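Workshop notebook, Pernby bench
Wednesday, September
By the bench desk
Print | E-mail
Shares 7 | Comments 2

Fruit plate again. I said in the last entry that I'd stop moaning about the choice of chore, so one moan and then I'll get on. The people upstairs at Tulletti keep saying "clearing the kitchen" when they mean this. A kitchen has a sticky worktop and somebody's keys in the way. We have a marble top, a red flower plate and some artificial fruit.

Still, putting fruit on a plate is a chore, and a child of four can do it, so it's a fair place to start asking whether two arms can.
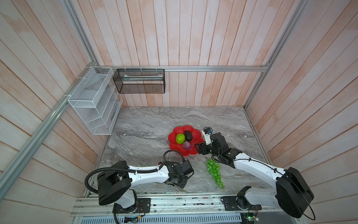 What bothers me is how we score it. The Clivix sheet has one box per item, on the plate or off it, and no box for how it got there. An avocado that is placed and an avocado that is dropped from a hand's height count the same. At home you'd notice by the second day, when the fruit had gone brown on one side. I want a column for drop height and a column for "shoved something else while doing it". I've asked before.

The grapes are the item I'd watch. Everything round on the list has one sensible way to be held, near enough. A bunch has lots of ways and most of them are bad: take it by the tip and the heavy end swings, take it by the middle and you can't see what's underneath. Ours are one artificial bunch. Real ones come off the stem and roll under the fridge, and I have yet to see a robot go after a grape under a fridge.

The step count on the sheet says 3968. No idea whether that's both arms added together or just the one. Check before quoting it to anybody.

The small stuff is where my doubts really sit. Strawberries and a blackberry laid out on the marble below the left gripper, with the right one in among the fruit on the plate. A person would scoop up the lot in one hand without looking. Two parallel jaws have to go one at a time, and every trip is a fresh chance to knock the lemon.

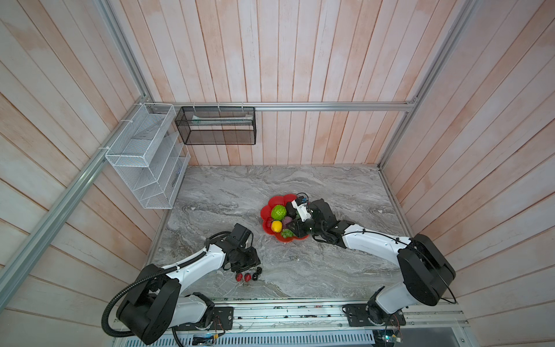 Berries

Six of them on the marble makes a proper test, four strawberries and two blackberries, and I'd like us to stick to that set instead of changing it whenever the numbers look poor. Things to settle:

— Do we allow berries touching each other at the start? I say yes. They touch in a punnet.
— Do we allow a berry to be lifted by its stem? Lozano's notes say any hold counts. I'd mark it down, as a real stem would give way.
— Who tops up the plate order? If the big things go on first, the berries have to fit round them. If the berries go on first they get squashed. Most of us would do big things first at home and not think about it. I don't want that decision hidden in the set-up and then credited to the machine.

With five pieces on the plate already and the grapes taking up the right and bottom of it, there isn't a generous landing spot left. Good. That's how a fruit bowl is in any house I've lived in. 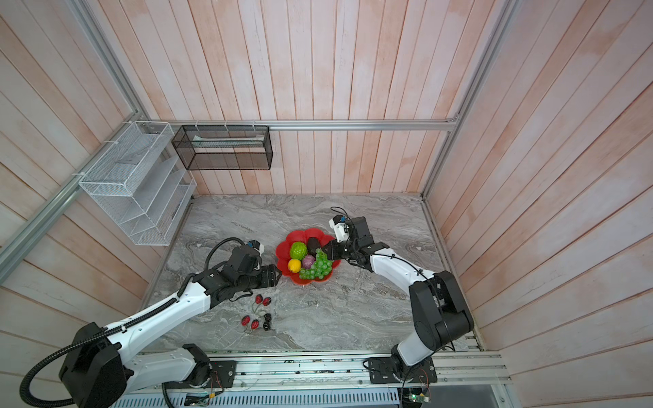
Where I stand

My answer to "can it do chores yet" is still no, and I'd want the same chore done on 7 different worktops before I changed it. Two arms bolted to a rail over one tabletop is a bench job. It might make a decent bench job for a shop floor, where the parts arrive in the same place every time and a slow machine is no great trouble if it keeps going through lunch. I'd argue for that before I'd argue for kitchens.

To do: sweep the slot in the front rail, bits keep collecting in it. Ask Clivix for the two extra columns, again. Find out what 3968 is.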